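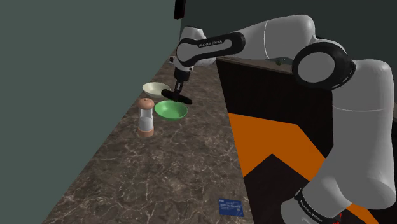 『ハルコムの家』シーズン2、司会交代ってどう思います?

トップ 番組表 新着スレ ランキング ログイン

カテゴリ:海外バラエティ/リアリティ番組

■ 麦茶ポット
予告見ました? Nestbridgeで配信してる共同生活のやつ、『ハルコムの家』(原題Hallcombe)の新シーズン。前の司会の人が降りて、新しい人が最後にちらっと後ろ姿で映ってましたよね。私、あの前の司会のぐだぐだ加減が好きで見てたので、けっこうショックです。追放発表なのに原稿のページを間違えて、ひとりで笑い出す回とか何度見返したか……。みなさんはどうですか。とりあえず1話は見るつもりですけど、ちょっと心の準備が要ります。

■ tsumami_oh
自分は交代賛成派。前シーズンの後半、司会が明らかに赤い部屋チームびいきだったじゃないですか。討論のとき片方にだけ話を振るから、青い部屋の人たちずっと黙って座ってるだけになってて、見てて気の毒だった。

■ 麦茶ポット
>tsumami_oh さん
えー、びいきは感じなかったなあ。赤い部屋がよくしゃべる人ばっかりだったから、そう見えたんじゃないですか? 青のほうは振られても「特にないです」で終わってましたよ。

■ tsumami_oh
その「特にないです」は編集だと思ってる。未公開集だと青の人たち普通にしゃべってるんで。

■ 夜更かし灯台
横からすみません、未公開集ってどこで見られるんですか? Nestbridgeの作品ページには本編しかない気が。

■ tsumami_oh
アプリだと「関連」の一番下。テレビ版には出ないです。なんでこんな場所に置くんだか。

■ 夜更かし灯台
ありました! ありがとうございます! 台所で歌ってるところ、本編に入れてくれればよかったのに。あれがあるだけで印象ぜんぜん違う。

■ コロッケ定食
司会より制作会社が変わったほうが大きくない? 前はHillanbridgeだったのが、予告の最後のクレジットだとSaavedraになってた。Saavedraって島でサバイバルするやつを作ったところでしょ。あそこは煽りが長い。CM前に同じ場面を引っぱって、CM明けにまた最初から流すやつ。配信なのにCM前みたいな引っぱり方されたら、たぶん途中でやめる。

■ 麦茶ポット
うわ、クレジットまで見てなかったです。島のやつは途中で脱落しました(私が)。でも音楽はよかった記憶があるんですよね、焚き火の場面の曲とか。

■ コロッケ定食
音楽は認める。

■ 湯冷まし
シーズン1の最終回の投票、いまだに納得いってないのは私だけですか。視聴者投票と住人投票の割合を最後まで出さないで、結果だけドンって。予告で「今年はすべてを公開します」って字幕が出てたから、そこだけは期待してます。 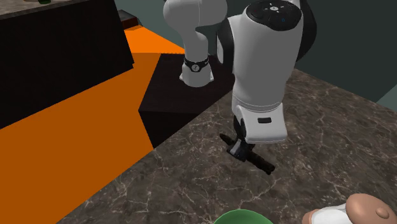
大理石のカウンターとロボットアーム(CG)

■ tsumami_oh
>湯冷まし さん
その「すべて」、部屋のカメラの話だと思いますよ。直前の字幕が「壁の向こうまで」だったし。投票のことは何も言ってない。

■ 湯冷まし
えっ、そうなんですか。見直してきます。

■ 湯冷まし
見直しました。どっちにもとれる! ずるい書き方!

■ 夜更かし灯台
今シーズンって全28話で合ってます? 前より長いですよね。毎晩配信だと追いつける自信がないです。うちは夜11時を過ぎないとテレビが空かないので、まとめて見るつもりなんですけど、そうするとこの板が開けなくなるという……。

■ 麦茶ポット
公式に28話って出てました。ネタバレは話数ごとにスレを分けましょうか。前シーズンのときは実況と感想がごちゃごちゃで、私も追放される人を先に知っちゃったので。

■ コロッケ定食
分けるのは賛成だけど、タイトルに結果を書くのだけは禁止にしてほしい。前に「まさかの○○追放!」ってスレ立てた人いたよな。開かなくても見えるんだよ。

■ 夜更かし灯台
あれは泣きました。推しだったので。

■ tsumami_oh
料金の話もしていい? 自分のプラン、月1000円のやつなんだけど、夜中の生中継は別プランじゃないと見られないらしい。本編だけで話はわかるのかな。前は生中継でしか流れなかったケンカが翌日の本編でいきなり「昨夜の件」扱いになってて、置いてけぼりだった。

■ コロッケ定食
ケンカなんか見なくてもわかる。だいたい皿洗い。

■ 麦茶ポット
皿洗いか、冷蔵庫のプリンですね(笑) でも「昨夜の件」は私も困りました。生中継を見てる方がいたら、あらすじだけでも書いてもらえるとうれしいです。私はたぶん寝てます。

■ 湯冷まし
生中継、入る予定なので書きますよ。ただ夜中の2時とかだと文章がひどいことになるかも。あと私は青い部屋びいきなので、そこは割り引いて読んでください。

■ tsumami_oh
仲間がいた。

■ 麦茶ポット
じゃあ1話のスレは私が立てますね。司会のことは……見てから文句を言います。新しい人が原稿を間違えないタイプだったら、たぶん1週間くらい引きずります。

タグ:ハルコムの家 シーズン2 司会交代 予告 ネタバレなし

コメント

名無しの視聴者:青の部屋の未公開集、教えてもらって助かりました。ソファの場面が好きです。

もち米:前の司会、声が好きだったなあ。ナレーションだけでも残ってくれないかな。

名無しの視聴者:Saavedraの島のやつ、私は最後まで見ましたよ。後半は引っぱりが減って見やすいです。コロッケさん、もうちょっと我慢してみて!

ron_ron:1話のスレ、配信の前に立ててもらえると探しやすいです。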